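Sweet Potato Croquettes with Less Oil: Comparing Pan-Frying, Deep-Frying and Oven Baking
Student project report, Food Preparation course, Udinum College

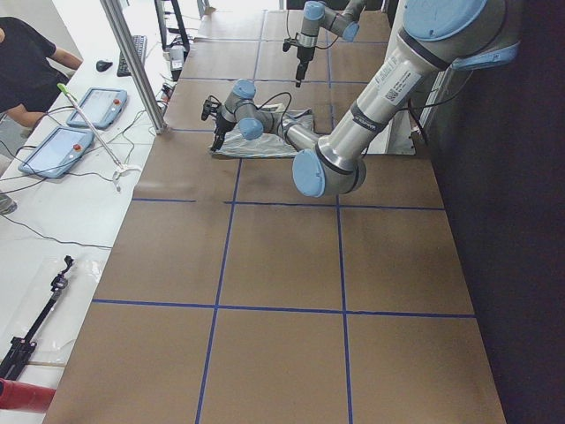

1. Why I chose this topic

In my family we make croquettes from leftover potato, and always in deep oil. The taste is very good, but the kitchen smells for a long time and much oil is used for a small plate of food. For this project I wanted to know if sweet potato croquettes can be cooked with less oil and still have a crisp crust. Sweet potato is more difficult than white potato, because it holds more water and more sugar. The crust becomes dark before it becomes hard.

My question was simple: which of the three methods gives a croquette that people would like to eat again?

2. Ingredients

I bought the sweet potatoes at the Mernari market, all from the same stall and on the same morning. After peeling, they weighed 877 grams. The other ingredients were one small onion, two spoons of cornstarch, salt, white pepper, one egg for the coating, wheat flour and dry breadcrumbs. The breadcrumbs were the Tustileck brand, the coarse type. I used sunflower oil for all three methods.

I did not add cheese or meat to the filling. I like both, but they would hide the differences that I wanted to find.

3. Preparation

The sweet potatoes were cut into thick slices and steamed until a fork went in easily. In my first trial I boiled them, and the mash was so soft that I could not shape it. Steaming was much better. I mashed the slices while they were still hot and left the mash open on a wide plate so that the steam could go out.

The onion was chopped very small and cooked slowly in a little oil until it was soft. I mixed it with the mash, the cornstarch, the salt and the pepper. Then the mixture stayed in the refrigerator overnight. I recommend this step very much. Cold mash can be shaped with wet hands and it does not stick.

From this quantity I shaped 29 croquettes. Two of them broke during the coating, so I had 27 for cooking, nine for each method. Each one was rolled in flour, then in egg, then in breadcrumbs. I pressed the crumbs gently with the palm of the hand.

4. Cooking

Deep-frying: I used a small, high pot and cooked three pieces at a time. If more pieces go in together, the oil becomes cooler and the crust drinks it. They were ready in less than four minutes.

Pan-frying: I used a heavy pan with a thin layer of oil and turned the croquettes often. This method needs attention. The sides were always a little paler than the top and bottom, and one piece opened when I turned it too early.

Oven: The croquettes were brushed with oil and baked on a hot tray for 19 minutes, and I turned them once in the middle of this time. The first tray that I tried, in an earlier trial, was cold at the start, and the bottoms stayed soft. Heating the tray first solved the problem.

5. Tasting

My classmates tasted the croquettes in the Fajardo teaching kitchen. They did not know which plate was which. I asked them to write a few words about the crust, the inside and the color, and to say which plate they preferred.

The deep-fried croquettes were the favorite for the crust. The words "crunchy" and "light" came back many times. Some tasters also wrote that their fingers were greasy. The pan-fried ones were called "homemade" and "uneven" — I think both words are fair. The baked croquettes were drier outside, but the inside was praised as the sweetest and the one with the most sweet potato taste. I had not expected this. Maybe less oil on the tongue lets the sweet taste come forward, but I could not test this idea.

6. Problems and what I would change

The baked crust had a pale color. In a next trial I would toast the breadcrumbs in a dry pan with a spoon of oil before coating, so that they enter the oven already golden. I would also make the croquettes flatter. A round shape looks nice, but it has few points of contact with the tray.

The salt was too low in all of them. I tasted the mash when it was warm and it seemed enough, but after a night in the cold it was weak. Next time I will taste it again before shaping.

I also did not weigh the oil before and after cooking. For this reason I cannot say how much oil each method used, only which one felt heavy.

7. Result

For guests I would still deep-fry, in small batches. For a normal evening at home I would choose the oven — with the hot tray and the toasted crumbs. The pan is useful when there are only a few pieces to cook. Leftover croquettes from all three methods were warmed in the oven the next day, and the baked ones kept their shape best.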